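Packing one bag for a winter bus trip
Speaker notes, Gromeslow library evening talks, 29 Aug 2023

Slide 1 (title). Say hi, let the people at the back find chairs. Washrooms are down the hall past the photocopier. Mention that there's a handout and that they don't need to write everything down.

Slides 2 and 3. Leave these up while people settle, then ask for a show of hands: who's already worrying about their December trip? (It's August, I know. Some of you will put your hands up anyway and you're my people!)

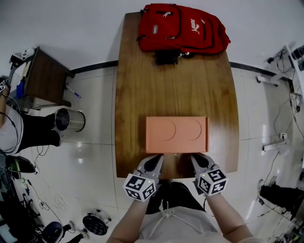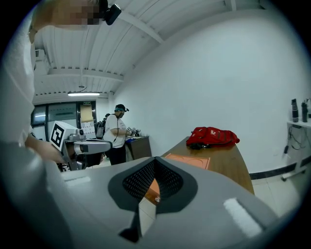 Slides 2 and 3. The red backpack and the pink box are in the first one.

Slide 4. Why I'm up here

I take the Lukeder coach to Dodier and back every second weekend from the first snow until the thaw. It's 229 kilometres each way. I've done it with a wheeled suitcase, with a hockey bag borrowed from my brother, with three shopping bags tied together at the handles (don't), and for the last few winters with one backpack that sits on my knees or under the seat. I'm not selling anything. I'm a person who got tired of standing in slush beside an open luggage bay waiting for my suitcase to come out from under everybody else's.

Tell the story of the frozen zipper here. Keep it short. I always make it too long. The bits that matter: suitcase rode in the bay, bay got spray in it, zipper froze solid, I was at my mum's kitchen door with a hair dryer and an extension cord. She still brings it up.

Slide 5. What kind of bag

People always ask this first so get it out of the way. Mine is 30 litres. That's a school-sized bag, more or less, and you've probably got one in a closet already that a kid has grown out of. Go home and look before you buy anything. I once paid $299 for a travel pack with compartments for the compartments and I sold it the next spring, because I could never remember which pocket had my house keys in it, and I'd be on the step in the dark unzipping the whole thing.

What I'd look for:
A front that opens wide enough that you can see the bottom.
Straps you can do up with mitts on. Try it in the store with your mitts on! Nobody will mind, and if they do, too bad.
One small pocket up high for the ticket and the phone.
Some colour. A black bag on a dark coach floor is how you leave a bag behind.

Wheels: I'm against them in winter, but if your shoulders or your back say wheels, then it's wheels, and most of the rest of this still works for you. Say this clearly. Last time a woman came up afterward and apologized to me for having a bad hip and I felt terrible.

Slide 6. Lay it all out the night before

This is the part I'd keep if I had to drop everything else. Use a table, a bed, the top of the freezer, whatever you've got that's flat. Put out everything you think you're bringing, and then go and make tea. Come back and look at it again. I nearly always put something away at that point, and it's nearly always a second sweater.

I used to pack straight out of the dresser drawers and I'd end up with five tops and no socks. You can't see a missing thing when it's all going into a dark bag one piece at a time.

(Pause for questions if the room's lively. If it's quiet, keep going, they warm up at the food part.)

Slide 7. Clothes

You're wearing the heavy stuff. Boots, parka, snow pants if it's that kind of week. So the bag only has to hold indoor clothes, and indoors at the other end is somebody's overheated living room. I pack for that living room.

For a weekend I take one pair of trousers, two tops, sleepwear, and underthings for each day plus a spare. Socks get a paragraph of their own. Bring more socks than you think. Wet socks are misery and they take up hardly any space dry. I roll mine and stuff them down the sides where nothing else fits.

Toque and mitts go in the parka sleeve when you take it off. Down the sleeve, right in there. I have lost so many mitts on that coach that the driver used to keep a pair on the dash and hold them up when I got on.

Longer than a weekend? Same clothes, and you do a wash. I took the weekend list for eleven days one Christmas and got through fine – my sister did complain about the green top being in every photo.

Slide 8. Boxes and bags inside the bag

Split opinion here, so warn them it's only mine. Packing cubes are all right. Zip freezer bags do the same job and you can see through them, and they're handy on the way home when something's damp. Hard boxes I use for exactly two things, food and anything I've promised to deliver in one piece. Put the box in first, flat against the part of the bag that goes against your back, and build around it.

Don't put a box in empty "in case". You'll carry air for 229 kilometres.

Slide 9. The snow problem

Whatever you put on the floor of a coach in winter gets wet. Every boot that walks down that aisle brings some in and it all runs to wherever your bag is. So:

Line the bag. A plain garbage bag, opened up inside, everything goes in it, twist the top. Costs pennies.
Bring a second one, folded, and stand your bag on it.
Electronics never go at the bottom.
Medication stays on you, in an inside pocket. The cold isn't good for some of them either, so ask at the pharmacy about yours, I'm not going to guess at it up here.

The garbage bag rustles. People will look at you. By the Khasawneh turnoff, when the floor's a puddle, they'll stop looking.

Slide 10. Food (they'll perk up)

The stop at Khasawneh is meant to be long enough for a coffee and sometimes it isn't. The counter closes early if there's weather, and weather is when you'd want it. I bring:

A flask of tea, in the side pocket, lid checked twice.
Something with cheese in it.
Something sweet. Date squares travel well. Butter tarts don't, I've tried, and you'll be wearing them.
An orange, peeled at home and bagged, so you're not perfuming the entire coach. Some people like the smell. The man beside me last winter did not.

Please, no egg. I'll say it nicely but I'll say it.

If the road closes you could be sitting there a good while, so pack for one more meal than the schedule says. I've only needed it twice, and both times I ended up sharing with half the back row, and one of those evenings is still among the nicest I had all winter. There was a fellow with a deck of cards and we played crazy eights on an upturned suitcase lid. I will grant that was a use for a suitcase.

Slide 11. Gifts in December

Send them ahead if you can. If you can't, don't wrap them. Carry them flat and unwrapped and buy paper at the other end, or use the comics page like my grandmother did. Soft presents can go around the hard ones. Books are the enemy, lovely but so heavy. I've switched to telling people the title and ordering it in at their own bookstore.

And leave room for the trip back. You always come home with a jar of something.

Slide 12. Getting on

Have the ticket out before you're at the door. Bag off your back and in your hand as you go up the steps, so you don't turn around and wallop whoever's sitting in the front seat. Take the parka off before you sit down, because once you're wedged in by the window you'll be stuck in it till Khasawneh.

I sit on the right going out, left coming back, for the lake. Dodier in the late afternoon with the ice fishing huts out is worth planning your seat for.

Slide 13. Handout

It's one sheet, both sides. The list is on the front. The back is blank so you can write down what you didn't use, which I'd like you to do on the coach home while you still remember. Bring it out next time and cross things off. Mine's got so much crossed off that I've started over on a new one.

Extra copies at the desk. Tell them the large print ones are in the blue folder.

Questions. If nobody starts, ask them what they've lost on a bus. That usually does it. We need to be out by nine and the chairs go back against the wall, stacks of five.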